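Chapter 6
Working Rules for Shared Robot Benches

Chapter contents
6.1 Who may be near the bench
6.2 Preparing the table
6.3 Two arms over one surface
6.4 Stops, pauses, and restarts
6.5 Keeping the bench log
Review problems

Terms introduced in this chapter: bench owner, reach zone, shared zone, park position, protective stop, emergency stop, restart check.

Chapter 5 dealt with risk assessment, the work done on paper before a robot is switched on. This chapter deals with the rules people follow once it is running. The two are connected. A risk assessment for a pair of arms might assume that a person stays out of reach while the arms move. The assessment does nothing to keep the person out. A guard, a sensor, or a working rule has to do that, and in laboratories and small shops a good share of the load falls on the working rule.

Most of the published safety standards for industrial robots were written with factory cells in mind: a fence, a gate with an interlock, and a robot that repeats one task for months. A bench used for handling small objects is different. The task may change several times in a day. Objects are set out by hand, moved by the arms, and set out by hand again. People work at desks in the same room. The principles of the standards still apply, but each site has to write them down in a form that fits its own benches.

Throughout the chapter we will refer to the rules in use at Wedgate, a training site with 14 shared benches. Each bench carries two arms mounted above a table. The Wedgate rules fit on two pages and are posted at every bench. They replaced a much longer manual in April of the year the site opened, after a review found that operators were working from memory.

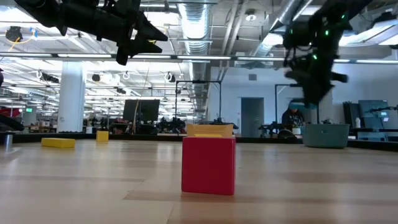 The first Wedgate rule is that every bench has one owner at a time. The owner signs the log at the start of a session and is the only person who may enable the arms. Ownership can be handed over, but the handover is spoken aloud and written down. Two people may work at a bench together, and one of them is still the owner.

The second rule concerns the reach zone. This is the full volume either arm could enter, including the gripper and anything the gripper might hold. It is larger than the volume used in the current task. New operators often judge distance by watching the arms work for a few minutes, and this gives a figure that is too small. The reach zone is marked on the floor and does not change when the task does.

The third rule covers the table. Only the items listed for the task belong on it. Drinks, phones, and hand tools stay off. Containers used in the task go back to their marked positions before each run, and lids and other separate parts are checked by eye. If an item falls, the owner stops the arms before anyone picks it up, even if the arms appear to be still. An arm that is not moving may be waiting for its next command.

Two arms over one table add a hazard that a single arm does not have. Each may be well within its own limits and still strike the other. The space both can enter is called the shared zone, and Section 6.3 describes three ways of managing it. The case study in that section comes from Emska, a packaging firm where a collision in the shared zone bent a gripper mount after more than 3000 runs without a fault.

As you read, keep apart the rules that protect people and the rules that protect equipment. Both are worth having. When they conflict, the first kind governs.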